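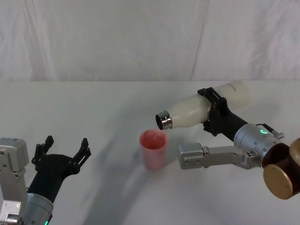
Figure 1. The white bottle on its way over, mouth toward the middle of the table.

The Flukard Pour Project: Why Does My Bottle Dribble?
Turned in November 6, 2022, Valturness, Everyday Physics

Where the idea came from

Okay, so I drink a lot of water, and I spill a lot of it too. My old bottle had a wide metal neck with screw threads on the outside, and every time I filled a glass from it a little bit ran back down the side and onto my homework. My roommate Eton said I was just pouring badly. I said it was the bottle. We argued over it for most of October, so when our teacher, Maj-Britt Björklund, asked for project topics I already had mine!

What I wanted to find out was pretty simple. Does a bottle like that dribble more when you tip it slowly, and does it matter how full it is?

What I used
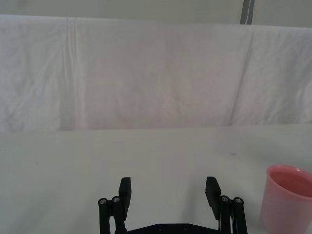
Picking the cup took me longer than picking the bottle. I started with a tall glass from home, but the mouth was narrow and I kept missing it, so half my early notes are really notes on bad aim (those pages are not in the report, you're welcome). A short plastic cup worked much better. The pink one also shows up well against a white table and a white cloth, and that made it a lot easier to keep track of where the water was supposed to land. Besides that I had a kitchen scale, a measuring jug, a roll of paper towels and the notebook.

The paper towels were how I measured the dribble. I weighed a dry one, wiped the neck and side of the bottle after a pour, and weighed it again. The scale isn't great with tiny amounts, so anything really small just got written down as "damp."

How the pours went
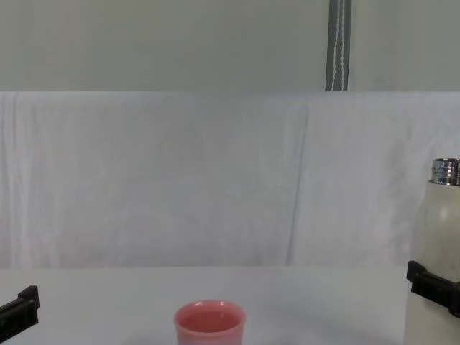

Figure 2. Bottle upright with the cap off, cup out in the open.

I ran the whole thing over 3 afternoons and poured 2278 milliliters altogether. Of that, 1359 were slow pours and the rest were quick ones. I probably should have split it evenly, but the slow ones were more interesting and I kept wanting one more go.

Slow pours with a nearly full bottle were the worst. The water comes over the lip without much speed, curls under the rim and hangs on to the metal — and once it gets into the threads it just follows them around. Quick pours mostly cleared the rim and went where they should. With the bottle less than half full I had to tip it a lot further before anything came out, and by then the mouth was pointing well down. Those came out cleaner than I expected, even going slow. A thin stream dropping straight off the lower lip into the cup is what I started calling a "good pour" in my notes.
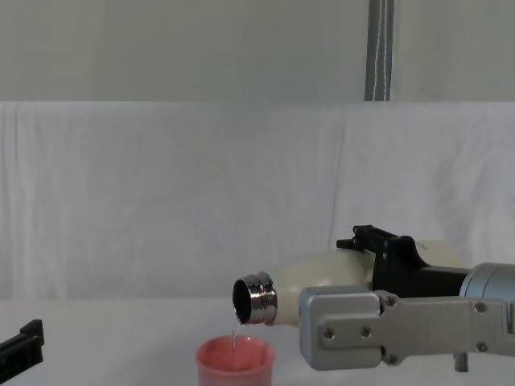 What I think is going on

Water likes to stick to things, and a rounded metal lip gives it a nice easy path to follow. If it's moving fast enough it lets go. If the neck is angled down far enough, running back toward the body of the bottle would mean going uphill, so it drops off instead. I read up on this afterward and it has a name, the teapot effect, and people have been annoyed by it for a very long time.

So Eton was sort of right, because how you pour does change things. I'm still blaming the threads for some of it, though!

What I'd change

More quick pours, for one. I'd also like a better scale and a second bottle with a sharp lip to compare, maybe the Zoëga jug that lives in our kitchen cupboard. And I'd try rubbing a tiny bit of butter on the rim, which my grandmother swears by for milk pitchers. I ran out of time for that one.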